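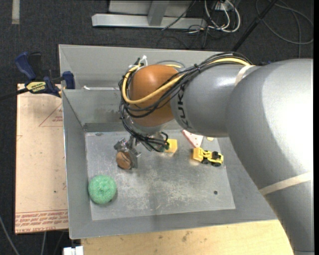
Robots That Pick Things Up: The Jekik Sorting Kit Explained
For readers in grades 3 to 5

Reach into a toy box without looking and take out a ball. You probably did that in a second or two. Your fingers felt for something round, closed around it, and held on just tightly enough. For a robot, the same job is very hard.

This page explains how a robot arm learns to pick up objects from a bin. It also describes the Jekik Sorting Kit, a set of lessons and software that Vistaden offers to schools and science centers. Words in capital letters are explained in the word list at the end.

What is a robot arm?

A robot arm is a machine that can bend and turn in several places. Each place where it bends is called a JOINT. You have joints too: your shoulder, your elbow and your wrist. A large arm has thick, heavy parts near its base and narrower parts toward the end. The last joint is often called the wrist, just like yours.

Electric power and signals have to reach the tool at the end of the arm. On many arms, the cables run along the outside. They must be long enough to let the wrist turn, and they are tied in bundles so that they do not catch on anything.

What is a gripper?

The tool that takes hold of things is called a GRIPPER. It does the work of a hand, but it does not look much like one. Many grippers have metal fingers that move together and apart. They have no skin and no fingernails. Unless a sensor is added, they cannot feel whether an object is soft or hard.

Why use a bin?

Engineers like to practice with a bin because a bin is difficult. Objects lie at odd angles. Some rest against each other. The sloping sides help keep things from rolling away, but they can also get in the way of the gripper.

The objects are chosen to be different from one another. A round scrubbing sponge is soft and will squash. A block has flat sides and corners. A toy construction truck has wheels and a bucket, so there are many places to hold it, and some of them are poor choices. If the gripper takes the truck by the wrong part, the truck may swing or slip.

What comes in the kit?

The Jekik Sorting Kit does not include a robot arm. Schools use it with a small classroom arm, and science centers may use it with a larger one run by trained staff. The kit contains:

48 activity cards
19 practice objects in a cloth bag
A teacher's guide
Software that lets students plan a pick on a screen before the arm moves

The activity cards begin with easy tasks, such as moving one block from the left side of the bin to the right. Card 48 asks students to plan how to empty a whole bin, choosing which object should go first.

How does the arm decide?

With the Jekik software, every pick has four steps.

Step 1. Look. A camera takes a picture of the bin.
Step 2. Choose. The computer compares places where the gripper could take hold and gives each one a score from 0 to 100.
Step 3. Move. The arm travels to a spot over the object and lowers the gripper.
Step 4. Check. The computer looks again to see whether the object has left the bin.

Students may set the lowest score the computer will accept. The guide suggests starting at 80. With a lower number, the arm tries more often and misses more often – a good subject for a class discussion.

Staying safe

A robot arm does not know that you are there unless it has been given a way to find out. Large arms are strong and can move quickly. Students must stay behind the marked line while an arm is switched on, and only a trained adult may reach into the bin. Long hair should be tied back, even near a small arm.

Try it yourself

Place five objects in a deep box. Put a thick sock on each hand and use only your thumb and one finger to lift them out. Which object was easiest? Did the order matter?

Word list

GRIPPER: the tool that a robot uses to take hold of things.
JOINT: a place where an arm can bend or turn.
SENSOR: a part that measures something, such as light or pressure.

Text by Rosalinda Panganiban, Vistaden Learning Department
Last reviewed Monday, January 15, 2024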